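Evening Sitters Wanted for the Wedholm Listening Room

We are looking for two friendly people to keep our listening room open this winter, and if you enjoy a good story and don't mind a slow evening now and then, we would dearly love to hear from you. Wedholm has been collecting spoken memories of the Sudanau valley for a long while now, and the shelves hold 564 recordings, from dairy farmers and bus drivers to a woman who sang every verse of every song she ever learned (bring a snack for that one!).

You would greet visitors, help them find a recording, set them up with headphones, and chat afterward if they feel like chatting. Many do. Shifts are on Saturday and one weeknight of your choosing, beginning in December.

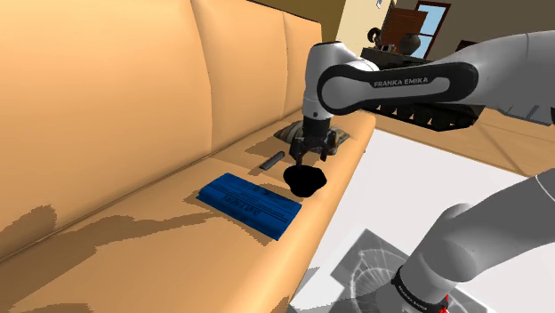
A long sofa for long stories.

No library background is needed. Patience matters a good deal more, along with a clear speaking voice and a willingness to learn our catalog, which was set up in 2000 and has its own peculiar ways. Some Finnish or Greek would be lovely but is not required. The work is paid by the hour, and we cover bus fare from Holroyd.

To apply, write a page or so to Areti Zervas telling us about somebody whose stories you grew up with. Toivo Ikonen is happy to answer questions about hours and pay.

Wedholm Listening Room, 269 Wustari Street | Contact | Back to top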